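Chapter 3
Cholera, Wells and the First Week

Start with a town. Barreto, river on two sides, one clinic, no lab. In October a nurse there sees three adults with severe watery diarrhea in one morning. Normal month: none. Is that an outbreak? Hold that question, we come back to it in the exercises.

What you need before this chapter: incidence and attack rate (Chapter 2). If those are shaky, go back now.

Key terms: suspected case, confirmed case, line list, index case, point source.

Cholera is a bacterial disease. Spreads through water or food contaminated with feces. Many infected people have mild symptoms or none at all — they still shed the bacteria. The severe cases lose fluid fast, and can die within hours if it isn't replaced. Treatment is cheap. Oral rehydration for most, IV fluids for the worst. So why do people die? Distance, mostly. And late reporting.
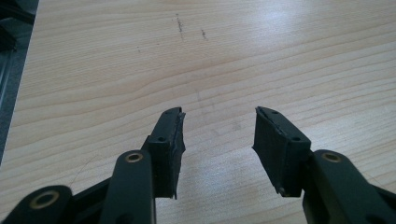
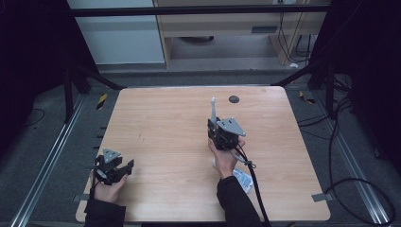
Light wooden tabletop, seen in both views.

Back to Barreto. The district officer, Dinesh Poojary, got the nurse's message at night and did the boring thing first: he wrote a case definition. Anyone over five, acute watery diarrhea, living in Barreto or in Leda across the river. Loose on purpose. You tighten it later, once lab results come in.

Then the line list. One row per patient: age, sex, street, date of onset, water source. Cristóvão Teixeira went house to house for the last column, which the clinic had left blank. Two wells served the town. The north well had 400 users, the Pidine well had 560. Nearly all the early rows said Pidine.

Suggestive, not proof. More users means more cases even when the water is fine, so compare rates and not raw counts. Students skip this step every year. Dont.

Section 3.1 covers case definitions. Section 3.2 builds the line list and draws the epidemic curve from it. Section 3.3 is on wells, chlorine and what to close first — have a calculator ready.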